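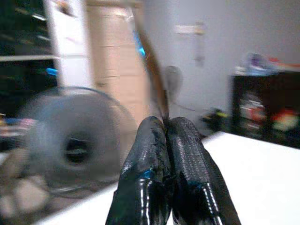 Section 4: Setting up your Drasby incense timer

Right, so you've got the Drasby out of its carton and the ash tray clicked into the base. Good! I've set up a fair few of these for friends now, and the timer is the bit that trips people up, so I've gone slowly.

1. Pop the base on a flat, heatproof surface, well clear of curtains. I use an old bathroom tile from the Birwood tip shop and it's been brilliant.

2. Fill the tray with sand to the moulded line. Fine white sand is best (beach sand works if you rinse and dry it first, but mine still smelt faintly of seaweed).

3. Hold the MODE button until the display shows 709. It's just the factory code for stick burning, so don't go hunting for a meaning like I did. Cones have their own code, which is on the card in the lid.

4. Press the plus button to set your minutes. I'd start at 10. A full Jia sandalwood stick will go a lot longer than that, but you want a short one first to get used to the chime.

5. Stand your stick in the centre hole, leaning a touch towards the tray so the ash drops on the sand and not your sideboard.

6. Light the tip, let the flame settle, then fan it out with your hand. Press START.

Caution: the chime doesn't put the stick out. It only tells you time's up! Push the lit end into the sand and stay in the room until there's no more smoke.

Note: Yulan Lei wrote to me in February to say her chime kept going off early. She had the old Kuvent battery pack, and swapping it for the newer one fixed it. Check the colour of the label: grey is old, green is new.

7. Once everything's cool, sift the sand with a tea strainer you don't mind losing to the cause. I do mine after every 8 sticks or so, and Zeyu Tian reckons I'm fussy.

Cleaning the brass collar is in Section 5. Leave the collar on until you've read it, as the little spring underneath likes to fly off under the couch.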